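Documentación > Célula Hultgate > Puesta a punto > Entorno simulado

4.2 Comprobación de la postura inicial 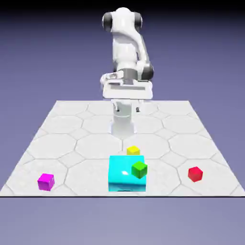
Realice esta comprobación con el simulador en pausa y antes de cargar cualquier tarea de apilado.

1. Abra el perfil Hultgate y pulse Restablecer.
2. Compruebe que la pinza queda abierta y sin pieza, por encima de la plataforma.
3. Verifique que los cubos pequeños y el bloque grande están por delante del brazo.
4. Ejecute 200 pasos de simulación sin enviar órdenes.
5. Gire la base 90 grados y vuelva a la postura inicial. Repita 3 veces.

Nota: un cubo pequeño puede aparecer sobre el bloque grande. Es una disposición válida.

PRECAUCIÓN: no modifique la altura del pedestal con la simulación en marcha. El cálculo de contactos se vuelve inestable y hay que recargar el perfil.

Artículos relacionados
Calibración de la pinza
Límites articulares
Errores de contacto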